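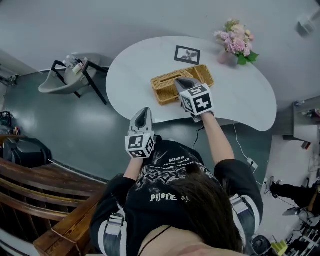
Page 2

About Fendorgate

Fendorgate began in the front room of Joyce Kariuki's house, with one borrowed sewing machine and a great many cushions to mend. Joyce had taught needlework for years and couldn't bear to see good chairs left out for the dustmen, so she started showing her neighbours how to re-cover them. Word got round, as it does, and before long there were people sitting on the stairs waiting for a turn.

We moved to our present rooms on Bakker Street one wet November, and we have been here ever since. Florante Enriquez runs the upholstery evenings and Chepkoech Athumani looks after curtains and blinds – she is also the one to ask about matching old fabric, as she keeps a library of 200 samples and seems to know every one by heart. Beginners are always welcome, and you needn't bring anything except the chair.

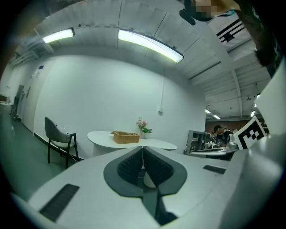
Joining a class

Our evening courses are small and friendly, with plenty of time for tea. Most people start with a drop-in seat and go on to a footstool or a dining chair once they feel ready. If you aren't sure which course would suit you, do ring and ask for Kiprono Simiyu, who will happily talk it through – and probably talk you into piping as well.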